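台所模擬セルKostmontの立上げと保守 プロジェクト実習報告書

ロボット工学実習 第2班

1. 対象と範囲
本報告は、シミュレータSkendier上に構築された台所模擬セルKostmontについて、実習期間中に行った立上げ、調整、不具合の修正、および日常点検の手順をまとめたものである。把持計画や学習の性能評価は別班の担当であり、ここでは扱わない。当班の担当は、セルを毎回同じ状態から起動できるようにすること、ならびにアーム、グリッパ、カメラの各設定を基準内に保つことである。

セルは前年度の班から引き継いだ。引き継ぎ時点で起動はできたが、起動のたびにアームの初期姿勢がわずかに異なり、手先カメラの取付け変換も二箇所に別々の値で書かれていた。設定ファイルの変更履歴は途中から残っておらず、どの値が最後に検証されたものかを文書から判断することはできなかった。そのため、既存の値をすべて未検証とみなし、台座から順に確認し直す方針とした。

作業はDu Plessis演習室の端末で行った。記録と照合には班内で共有しているログ収集ツールKatisを用いた。

2. セルの構成
セルは、台所の調理台とその上下の収納、調理台上の物体、調理台の手前側から手を伸ばす白色のアームで構成される。アームの先端には二本指のグリッパが付く。調理台上の固定物として扱うのはトースターオーブンとナイフブロックで、それ以外の皿、まな板などは可動物として登録されている。

設定は次のファイルに分かれている。
台座ファイル:アーム台座の位置と向き
関節ファイル:各関節の原点オフセット、可動範囲、減衰
手先ファイル:グリッパの取付け変換、指の開閉範囲、指パッドの摩擦
視点ファイル:外部カメラおよび手先カメラの位置、向き、画角
配置ファイル:可動物の初期位置と乱数の範囲

引き継ぎ時には手先カメラの変換が手先ファイルと視点ファイルの両方にあり、読み込み順によって有効な値が変わっていた。これは4章で述べる。

物理計算の周期は1000 Hzである。制御指令はこれより遅い周期で与え、その間は直前の目標値を保持する。一回の試行は最大400ステップで打ち切る。いずれも前年度の設定を踏襲し、実習期間中は変更していない。

3. アームの立上げ
3.1 台座
台座は調理台の手前に固定される。最初に確認したのは、台座座標系の原点が床面の基準点と一致しているかどうかである。台座ファイルの値と、Skendierの画面上で読み取った値を比較したところ、平行移動成分は一致したが、鉛直軸まわりの向きにずれがあった。原因は角度の単位で、ファイル側は度、読み込み側はラジアンを想定しており、変換が別の関数で二重に掛かっていた。角度が小さいため見た目には分かりにくく、手先が調理台の奥に伸びたときに初めて横方向の誤差として現れる。

修正は読み込み側の関数で行い、ファイルの単位は度のままとした。他の班のスクリプトが同じファイルを直接読んでいるため、ファイル側の単位を変えると影響が広がるからである。

3.2 関節原点
台座の修正後、各関節を一つずつ原点に戻し、リンク間の合わせ面を画面上で確認した。根元側から順に行い、一つの関節の確認が終わるまで次の関節は動かさない。先端側から始めると根元側の誤差が重なり、どの関節のオフセットを直せばよいか判断できなくなる。当班は最初にこの順序を誤り、半日分の調整値を破棄した。

原点確認の手順を以下に示す。
(1) 物理計算を停止し、重力を無効にする。
(2) 対象の関節だけを原点指令とし、他の関節は固定する。
(3) 画面上の合わせ面を拡大し、線のずれを読む。
(4) 関節ファイルのオフセットを修正し、セルを再読み込みする。
(5) 再読み込み後に(3)を繰り返し、ずれがなければ次の関節へ進む。
(6) 全関節の確認後、重力を有効に戻して保持姿勢の沈み込みをKatisで記録する。

(4)の再読み込みは省略しないこと。実行中にオフセットだけを書き換えると、描画側の姿勢は更新されるが、衝突形状の姿勢が古いまま残る場合がある。

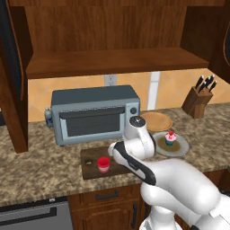
3.3 保持姿勢と初期姿勢
重力を有効にした状態で保持姿勢を調べると、肘に相当する関節で沈み込みが見られた。これは比例ゲインの不足によるものであった。ゲインを上げると沈み込みは減るが、指令が切り替わった直後に手先が振動する。減衰を同時に上げることで振動は収まった。最終的なゲインと減衰の組は関節ファイルの末尾に注記付きで残してある。

初期姿勢は、手先が調理台の上方で待機する姿勢とした。以前の初期姿勢は収納の扉に近く、扉を開いた状態で起動すると前腕の衝突形状と扉の衝突形状が重なることがあった。起動時に重なりがあると、計算の最初の数ステップで大きな反発力が発生し、アームが目標姿勢から外れる。起動のたびに初期姿勢が異なるという引き継ぎ時の現象は、主にこれで説明できた。新しい初期姿勢では、扉の開閉状態によらず重なりは検出されていない。

起動後の手先位置の許容差は2 mmとした。この値を超えた場合、起動スクリプトは試行を開始せずに停止し、Katisに停止理由を書き出す。以前のスクリプトは誤差の大きさに関係なく試行を始めていたため、記録データの中に異常な初期姿勢のものが混在していた。該当する記録は別フォルダに移し、他班には使用を控えるよう通知した。

4. カメラの設定
4.1 外部カメラ
外部カメラは、調理台を手前側から見る位置に置いている。確認項目は、画角、取付け位置、向き、および描画の明るさである。外部カメラの画は物体の配置確認に使うため、アームの待機姿勢で調理台上の作業域が前腕に隠れすぎないことを条件とした。収納の側板による遮蔽は避けられないので、一方のカメラで隠れる範囲を他方で補うように向きを決めた。

向きの調整では、背面の壁のタイルの目地と調理台の縁を目安にした。目地は斜めに走っているため水平の基準には使えないが、二方向の目地が左右で対称に見えるかどうかで、光軸まわりの回転の有無はおおよそ判断できる。細かい値は調理台の縁に沿って仮想の標識を並べ、その投影位置から求めた。標識は調整後に配置ファイルから削除する。削除を忘れたまま一度記録を取ってしまい、標識が可動物として登録されていたために指先と接触した。以後、標識を使う調整は専用の配置ファイルで行うことにした。

4.2 手先カメラ
手先カメラの変換は、視点ファイルに一本化した。手先ファイル側の記述は削除し、読み込み時に同名の項目が残っていれば起動を停止する検査を追加した。警告の表示だけで起動を続ける案もあったが、起動時の表示は量が多く、見落としが避けられないと判断した。

一本化に際して、二つの値のどちらが正しいかを決める必要があった。次の方法で判定した。まず指を全開にし、左右の指先が画面上で左右対称の位置に来るかを見る。次に手首を回転させ、指先の画面上の位置が動かないことを確認する。指とカメラはどちらも手首より先に固定されているので、正しく設定されていれば手首を回しても指は画面上で静止する。手先ファイルにあった値では指が画面上でゆっくり移動した。親リンクの指定が手首の一つ手前になっていたためである。視点ファイルの値では静止したので、こちらを採用した。

ただし、視点ファイルの値にも前後方向の誤差が残っていた。まな板の縁を対象に、カメラから求めた位置とシミュレータ内部の真値を比べ、差が許容差に収まるまで修正した。高さを変えて同じ確認を繰り返すと、画角の誤差と前後位置の誤差を分けることができる。一つの高さだけで合わせると、両者が打ち消し合って見かけ上は合ってしまう。
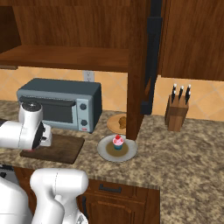 4.3 描画と計算の同期
カメラ画像の時刻と関節角の時刻がずれる現象があった。アームが静止していれば影響はないが、移動中は画像が関節角より遅れて記録される。Katisのログに画像取得の開始時刻と終了時刻を両方書かせたところ、関節角には終了時刻、画像には開始時刻が付いていることが分かった。記録側を修正し、両方に物理計算のステップ番号を付けるようにした。時刻は参考情報として残すが、照合には用いない。

修正前の記録については、遅れの量が描画の負荷によって変わるため、一定値での補正はできない。静止区間のみを使用可とし、その旨を記録一覧に追記した。

5. グリッパの調整
5.1 指の開閉
グリッパは一つの開閉指令で左右の指を同時に動かす。設定上は左右の指が拘束で結ばれ、対称に動くことになっている。引き継ぎ時には、閉動作の途中で片側の指が遅れ、物体を横に押す現象があった。拘束の剛性が低く、片側の指が先に物体に触れると拘束が伸びることが原因である。剛性を上げると対称性は改善したが、上げすぎると計算が不安定になり、無負荷の状態で指が細かく震えた。震えが出ない範囲の上限を探し、それより少し低い値を採用した。

全開位置は、指の可動範囲の端より少し内側に置いた。端に当てると関節の制限力が常に働き、開いたまま待機しているあいだも指に力がかかり続ける。Katisで指の関節力を監視すると、修正前は待機中も力がゼロに戻っていなかった。

5.2 指パッド
指の内側には小さなパッドがあり、物体との接触はこのパッドで受ける。パッドの摩擦係数は手先ファイルで指定するが、実際に効く値は相手側の物体の摩擦との組み合わせで決まる。Skendierの初期設定では二つの値のうち大きい方が採用される。このため、パッドの摩擦を下げても相手側の値が大きければ変化が現れない。調整の初期にはこれに気付かず、パッドの値を繰り返し変えても滑りやすさが変わらないという結果になった。

組み合わせの規則は変更せず、可動物側の摩擦を共通の値にそろえた。物体ごとに摩擦を変えたい場合は、配置ファイルの個別項目で上書きする。

5.3 衝突形状
指先の衝突形状は、描画用の形状より単純な直方体の組で近似されている。描画上は指先が調理台に触れていないのに接触が記録される場合、または逆に指先が板に食い込んで見える場合は、この近似のずれを疑う。確認は衝突形状の重ね表示で行う。今回は片側の指先の直方体がわずかに長く、閉じた状態で左右の先端がそろっていなかった。左側の形状を鏡像にして右側に複写し、両者を同じ寸法にした。 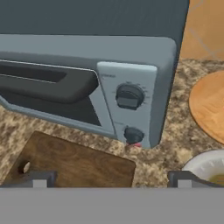

手先カメラの画。指は開いた状態で、奥にトースターオーブンの前面と操作パネルが見える。

手先カメラの画による指の確認は、指を開いた状態、中間、閉じた状態の三段階で行う。各段階で左右の指先の高さがそろっていること、パッドの面が互いに平行に見えることを確かめる。背景の物体は何でもよいが、輪郭のはっきりしたものが入る姿勢の方が指の縁を判別しやすい。当班では指の背後にまな板が入る姿勢を確認用として登録した。

6. 不具合の記録
実習期間中に発生した主な不具合と処置を挙げる。発生順ではなく、処置に要した時間の長いものから並べている。

6.1 再読み込み後の姿勢の残留
現象:セルを再読み込みすると、可動物は初期位置に戻るが、アームの速度が前回の試行のまま残る。
原因:初期化関数が関節角のみを書き戻し、関節速度と制御器の積分項を消していなかった。
処置:初期化関数に速度と積分項の消去を追加した。消去の順序は積分項、速度、関節角とする。関節角を先に戻すと、消去前の積分項による指令が一ステップだけ出力される。
備考:単独の起動では再現せず、連続試行でのみ発生する。発見が遅れたのはこのためである。

6.2 オーブン扉の微小な開き
現象:アームがオーブンに触れていないにもかかわらず、扉の関節角が試行中に少しずつ増える。
原因:扉の関節に摩擦が設定されておらず、閉位置で扉と本体の衝突形状が重なっていた。
処置:扉と本体の組を衝突判定から除外し、扉の関節に小さな乾性摩擦を加えた。
備考:摩擦を大きくすると、扉を開ける課題を行う班の結果に影響する。値を変更する場合は事前に連絡する。

6.3 可動物の初期位置の浮き
現象:皿の類が起動直後に小さく落下し、位置がずれる。
原因:配置ファイルの高さが調理台の描画面を基準にしており、衝突面との間に隙間があった。
処置:高さの基準を衝突面に変更し、起動後に静定待ちの区間を設けた。この区間の記録は試行に含めない。

6.4 ログの欠落
現象:Katisのログで、試行の末尾が欠けることがある。
原因:試行の打ち切りと同時に記録処理を終了していたため、書き込み待ちの分が失われていた。
処置:書き込みの完了を確認してから終了するようにした。完了確認が返らない場合は、その試行を不完全として一覧に記載する。

7. 確認試験
以上の修正を反映した後、連続起動の試験を行った。試験では、セルの再読み込み、初期姿勢への移動、手先位置の照合、グリッパの開閉、外部カメラと手先カメラの画像取得を一組とし、これを1155回繰り返した。夜間に無人で実行し、翌朝にログを集計した。

起動後の手先位置は全回で許容差内であった。グリッパの開閉では、左右の指の位置差が基準を超えたものはなかった。画像の欠落も見られなかったが、描画の所要時間が通常より長くなった区間があった。同じ端末で別の班の計算が動いていた時間帯と重なるため、負荷の競合によるものと考えられる。ステップ番号による照合では、この区間でも画像と関節角の対応は保たれていた。

この試験は待機姿勢付近の動作に限られる。収納の内部まで手を伸ばす姿勢や、調理台の端に寄った姿勢での手先位置は含まれていない。

8. 日常点検
セルを使用する班は、その日の最初の起動時に以下を行う。所要時間は短いので省略しない。
・設定ファイルの版が一覧と一致していること
・手先カメラの変換が視点ファイルにのみ記述されていること
・初期姿勢で衝突形状の重なりが検出されないこと
・手先位置が許容差内にあること
・指の開、中間、閉の三段階で左右がそろっていること
・手首を回したとき、手先カメラの画で指が静止していること
・待機中の指の関節力がゼロ付近に戻ること
・オーブン扉の関節角が閉位置にあること
・調整用の標識が配置ファイルに残っていないこと

毎週金曜日には、これに加えて関節原点の目視確認と保持姿勢の沈み込みの記録を行う。沈み込みの記録は前週のものと重ねて表示し、差が出た場合は関節ファイルの変更履歴を先に調べる。シミュレータ上の機構は摩耗しないため、差が出るときは設定かソフトウェアの版のどちらかが変わっている。

点検で基準を外れた項目があった場合、使用者の判断で値を直さず、症状と版の番号を点検表に記入して担当班に渡す。12月に一度、使用者側で関節オフセットを直接書き換えた例があり、元の値が分からなくなったため、3.2節の手順を最初からやり直した。

9. 残件
・待機姿勢から離れた領域での手先位置の照合。収納の側板の裏側は外部カメラから見えないため、内部の真値のみを用いる試験を別に組む必要がある。
・可動物の摩擦を共通値にそろえたことによる影響の調査。滑りやすい物体を想定した課題では個別の値が必要になる。
・Skendierの次版では摩擦の組み合わせ規則の初期設定が変わる可能性がある。更新前に5.2節の確認を行う。
・起動スクリプトの停止理由の文言が班内の略語のままになっている。点検表の項目名にそろえる。
・前年度の記録のうち、初期姿勢の異常が疑われるものの仕分けが完了していない。ログに手先位置が残っていない記録は、画像から判定するほかない。

付記:調整に用いた専用の配置ファイルと確認用姿勢の一覧は、共有フォルダのKostmont/保守に置いた。各ファイルの冒頭に、対応する本報告の節番号を記してある。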